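Language-conditioned pushing: does the block result hold up?

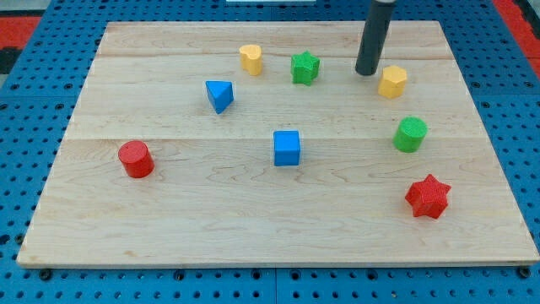
What does the policy get as input?
A typed instruction and the current camera view, and it puts out a small move for the arm at every step.

grarau_fan wrote:
Been through the Olmedo write-up twice. They trained on 221 demos and claim it follows instructions for shapes it never saw paired in training. "Push the heart to the green star", that sort of thing. I don't buy it yet. Eight blocks, two of each colour, so if the model only hears the colour it has a coin flip at the right block.

mchamoun wrote:
Coin flip for one block, sure, but most of the commands name two. And they did test with the colour words dropped. It's in the appendix.

grarau_fan wrote:
I read the appendix. 26 trials. You could get a nice looking number out of 26 trials on a good afternoon. Who decided when a push counted as done?

L. Mateos wrote:
The operator did, by eye. That bothers me more than the sample size. No distance threshold anywhere that I could find.

And there are two stars, one red and one green. Say "star" with no colour and what's the right answer? They don't say how they scored it.

mchamoun wrote:
They left those out, I think? Would have to check. You're both acting like it's a fraud when it's a short workshop paper.

grarau_fan wrote:
Never said fraud. I said I don't believe the headline. Run it with the word order scrambled and post the failures too, then I'll have another look.

tortuga_esp wrote:
We tried something similar at Branolik in February with a plain rod for the end effector. Cylinders were a pain, they'd slip off to one side of the tip. Cube was easy. I'd want results by shape before I believed any average.

L. Mateos wrote:
+1 to results by shape. I've emailed Herrero to ask for the raw logs.

12 comments | 8 shares
Contact the moderators | © Stokex Forums | Back to top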